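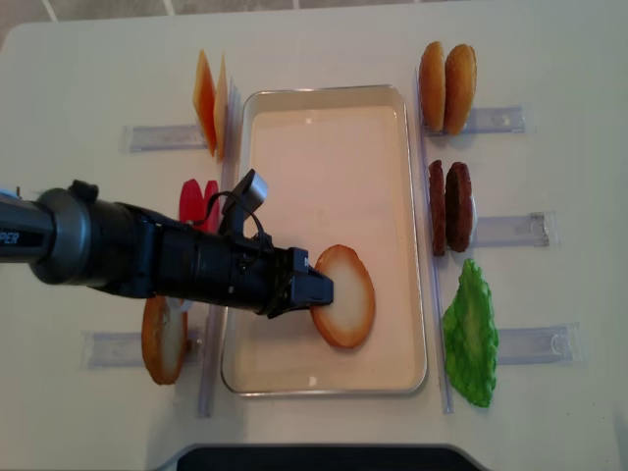

*Burger ingredients set out on either side of a metal tray.*

**Call for Participants: Consumer Taste Panel, Cindside Center**

Pileletti Food Research invites adults living in or near Cindside to apply for its consumer taste panel. The panel evaluates bread, sauces, and prepared meals before they are offered for sale. A total of 50 places are available.

**What participation involves**

Panel members attend four sessions in July. Each session consists of tasting small portions and completing a written questionnaire on flavor, texture, and appearance. No previous experience is required.

**Eligibility**

Applicants must:

- be 18 years of age or older
- have no known food allergies or intolerances
- be able to read and write in English
- not be employed by a food manufacturer or an advertising agency

Smokers may apply but must refrain from smoking for 30 minutes before each session.

**Payment**

Members who complete all four sessions receive $400. Those who withdraw early are paid for the sessions attended. Travel costs are not reimbursed.

**How to apply**

Application forms are available at the Pileletti reception desk, Room 308, Clerkemon Building, Cindside. Completed forms may be returned in person or by mail. Selected applicants will be notified in writing and asked to sign a consent form before the first session. Personal information will be used only for the administration of the panel.

Notice posted 29/10/2020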